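Section 2: Fitting the Zurum tank gauge and getting it talking to the Clikbridge

If you've come straight from Section 1, you should have the gauge head, the float on its cord, the little bag of screws and the Clikbridge (the flat box with the aerial) sitting in front of you. Don't go up the ladder yet. I know it's tempting, I did exactly that with my first one and spent the arvo going up and down for things I'd left in the kitchen. Pairing is much easier done indoors with both units in arm's reach, so we'll do that bit first. 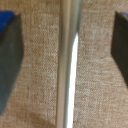
2 min read

Pairing indoors

1. Put the batteries in the gauge head. Leave the lid off for now.

2. Plug the Clikbridge into a power point and into your modem with the short grey cable. Wait for the front light to stop flashing. It takes longer the very first time while it fetches its update, so go and fill the kettle.

3. Hold the button on the Clikbridge until the light turns orange. You now have 90 seconds to do step 4.

4. Press the small recessed button inside the gauge head with a pen tip. One firm press, then let go. If you hold it down you'll wipe the settings, and you'll be back at step 1 (no harm done, just annoying).

5. Both lights go green together. Open the Zurum app, tap Add Gauge and give it a name. Use something you'll recognise in a year's time! I called my first one "tank" and then bought a second tank.

Note: If the lights don't go green, pull the batteries, count to 30 and start again from step 3. That fixes it nearly every time for me.

Caution: Use alkaline batteries only. Rechargeables sit at a slightly lower voltage and the gauge will nag you about a flat battery from day one.

Checking the float before it goes in

The cord comes coiled up tight and it wants to stay coiled. Hang it over a door overnight with the float on the end and it'll drop out nice and straight. You can skip this, but a curly cord reads high for the first few weeks and you'll think you've got more water than you have.

Check the knot at the float end as well. Peninah Gachanja looks after the gauges out at Fraser and she re-ties every one with a double figure-eight before it goes anywhere near water. I've copied her ever since I had to fish a loose float out of my own tank with a pool scoop. 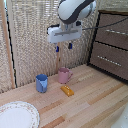
Once you're happy with the knot, rinse the float and cord under the tap. They're food-safe out of the box but they've been in packaging, and it all ends up in your cuppa eventually.

Mounting the gauge on the tank

Caution: Set the ladder on firm ground and have somebody with you. Poly tank roofs aren't made for standing on, so work from the ladder the whole time. Never put your head or shoulders through the hatch — the air in a closed tank can be bad even when the water's fine.

6. Pick your spot. You want it well clear of the inlet strainer, where incoming water will knock the float around, and at least 60 centimetres in from the tank wall.

7. Hold the paper template against the roof and mark the centre hole and the screw holes with a paint pen. Pencil rubs straight off poly.

8. Drill the centre hole with a hole saw on the slowest speed. Keep a hand vacuum going right next to it if you've got one. Swarf in the tank isn't dangerous in small amounts but it does find its way to the pump filter.

9. Feed the float through and lower it gently. No dropping it in for the splash, please.

10. Sit the rubber gasket down with its ribbed side against the tank, put the gauge head on top and do the screws up by hand. Snug is enough. If the gasket starts bulging out the side, back off half a turn.

11. Clip the lid on with the arrow pointing away from your prevailing weather.

Note: Steel tanks need the Plullow bracket kit, sold separately. The screws in the bag are for poly only. The bracket has its own sheet of instructions and it's a good one, so I won't repeat it.
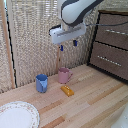 Can I fit the gauge while the tank is full?
You can, and it's a bit easier that way, as the float only has a short drop and you can set the full mark straight off. Just make sure the tank isn't taking water in while you've got the hole open.

Telling the app how big your tank is

Back down on the ground, open the app and go to Tank Details. It wants a height and a diameter, both measured on the outside. Triin Paju wrote the app's tank list and has put in most of the common sizes, so try the list before you get the tape out. If yours is there, choose it and the rest fills itself in.

If it isn't, measure the height from the base to where the wall meets the roof, leaving out the peak of the roof. For the diameter, run the tape around the outside and the app will work it out from that (tap Use Circumference). 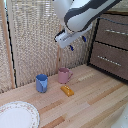
Then set your low-water alert. Mine's on 30 per cent through most of the year and I bump it up in November, before the dry gets going properly and the water carter's phone starts ringing off the hook. The alert comes through once a day at most, so it won't drive you mad.

The first reading can take an hour to show up. If you still see dashes by the next morning, the Clikbridge is probably too far from the tank or stuck behind the fridge. Try it on a windowsill on the tank side of the house, then press Refresh in the app. Range problems and tin sheds are covered in Section 3.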